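Pemwood Workshop News
30 June 2024

Bench 3: The Draneck table moves along

Members who come in during the evening will have seen Kadir Ertürk and Eylül Altıntaş at the computer by the paint shelf. They are working on Draneck, which started as a home project in the Ertürk apartment last November and moved into the workshop when Kadir's laptop could no longer keep up. The goal is a simulated table where a robot arm can practice picking things up and putting them in a tray. Everything in it is a computer model, so there is no hardware to wear out and no need to book floor space.

The room was the first part to get finished. Kadir wanted a dining table in place of a bare test bench, with chairs behind it and a tiled wall. Eylül built the table top as reddish-brown planks and spent two evenings on the grain. The mosaic tile took longer than the table did. On the far wall it looks fine, but on the right side the tiles come out larger, and she has left that on the list for later.

The arm is a Franka model, mounted on a flat black stand beside the table. The gripper is a separate model with two jointed fingers. Attaching it was the job that used up most of the spring. At first the fingers closed at different speeds, and anything light got pushed out sideways before the second finger reached it. Benoît Chauvin rewrote the part that links the two fingers, and that problem has not come back.

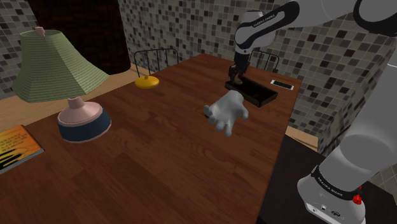

Gripper down at the corner of the tray. The hand model is in the middle of the table.

The objects were picked to be awkward in different ways. The yellow one with the knob on top is low, round and slick. The book is flat, and the phone is flatter. The lamp is there mostly as something to avoid. Its shade flares out wide at the bottom, and an arm that plans a straight path across the table will clip it. Tülin Ertürk drew the lamp at home, with a pale green shade, a pink finial and a navy band on the base. She says the shade was supposed to be even all the way around and she has decided to leave it.

The tray is the target. It is shallow and dark, with low walls, and that gave more trouble than expected. The software that finds objects by color had a hard time telling the inside of the tray from its own shadows. Eylül tried a lighter tray for a week and the numbers went up, but Kadir asked for the dark one back. He would like the method to improve and the tray to stay as it is. For now the tray's position is given to the arm directly, and the objects are found by the software.

The hand is the newest object, and it is the one visitors ask about. It is a plain, smooth, pale hand with no arm attached. There is no flat side to grab, and the fingers point in several directions, so the gripper has to choose between the wrist end, the palm and a single digit. It also rests differently depending on how it is set down, which changes the problem from one run to the next. Benoît has it start in a new pose each time the scene is reset.

Since the hand was added, the computer has saved 1,773 attempts across all the objects. The group had planned to stop at 1,000 and look at the results, but the machine was left running over a long weekend. Kevser Polat is sorting through them now. She is marking each one by where the fingers first touched, and she has gotten far enough to say that the book fails more than anything else. The fingers come down on the cover and press, and the book stays put.
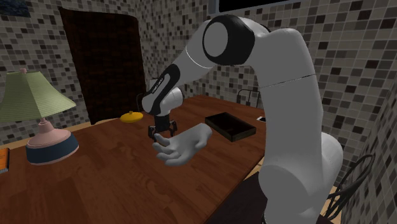 Gripper open above the hand, with the tray to the right.

Approach height is the setting being worked on this month. If the gripper opens too high, it comes down with one finger on either side of nothing useful. If it opens too low, a finger knocks into the object on the way. The hand makes this worse, with its digits spread out and bent. Kadir has been changing the height in small steps and running each setting 14 times before moving on. The settings are written on the sheet taped next to the monitor. Please leave the sheet where it is, and please do not use the back of it.

A few items for members who share that bench:

The computer runs overnight on weekdays. If the screen is dark, it is still working. Do not switch it off at the strip.

The graphics card from Iteck is on loan to the project through the fall. Anyone who needs it for rendering should talk to Eylül Altıntaş first. She can usually free it up for a few hours in the morning.

The fan is loud. Benoît has ordered a quieter one and will install it when it arrives.

The group would like more objects. If you can model something small in 3D, send the file to Tülin with its real-world size in inches or millimeters, and say which. The last batch had a spoon as long as the table. Cups, tools and toys are all welcome. Nothing with cloth yet, please.

Kadir will run the table on the big screen at the next open evening. Doors are open until 11, and he will reset the scene for anyone who wants to move the objects and try a few starts of their own.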